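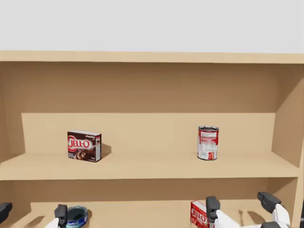
## Shelf cell: new finger pads, new wrist view, and it's up again

Good news from the simulation side this month – the two-arm shelf cell is back in daily use, and it behaves better than it has since we first built it in July. If you gave up on it over the summer, please come back and try it!

For newer readers, this is the virtual grocery cell in the Tidham project: a wooden shelving unit, two white arms with parallel grippers, and a changing stock of pudding boxes and cans. Everyone who wants to test a grasp planner before booking time on real hardware starts with it.

The trouble was in the grippers. Dennis Fothergill went through the logs from 832 runs and found that most of the bad ones came down to the finger pads. The collision shapes had been simplified so far that they no longer matched the stepped faces you see on screen, so a finger could look clear of a can and still register a hit. He rebuilt both pads, left and right, and then did the dull part too, which was checking every opening width against the joint limits.

The arms now start low, in front of the bottom compartment, with both grippers wide open. Starting there gives the planner an honest test right away, with a finger already close to the can on the left and another beside the red Jell-O box on the right. Leave the middle shelf alone for your first few runs. The chocolate pudding box and the red-labeled can up there are a lovely second exercise once the low reaches are working.

We also redid the view between the fingers. Both pads now sit in the bottom corners, with the space between them open, so you can judge a reach before you commit to it. I spent far too long on this last week just nudging the right finger toward the StarKist can to see how much of the label would stay readable. It's a really pleasant way to lose an afternoon.

One thing to watch is the shadows. The light is strong and the edges are crisp, so the gripper can throw a dark, blocky shape onto the floor in front of it. Sugden, our older object finder, sometimes took that shape for an item and planned around it. Hunance handles it much better, but check your masks if you're still on the old one.

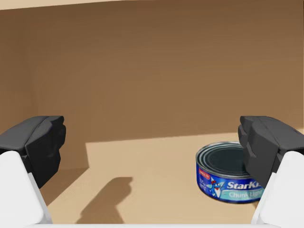
### Before you start a run

- Reload the cell from the shared Grorov folder. Local copies from before 14/10/2019 still have the old pads.
- Open both grippers fully and let the arms settle for 6 seconds.
- Run the pad check on each finger. It takes some 26 steps and stops by itself if a shape is off.
- Save your log with the pad version in the name, and send anything odd to Dennis.

Next on the list is the wrist joint on the right arm, where the motion is still a bit stiff at the far end of its travel. Dennis has a fix half written and would love a couple of people to try it on the lower compartment first.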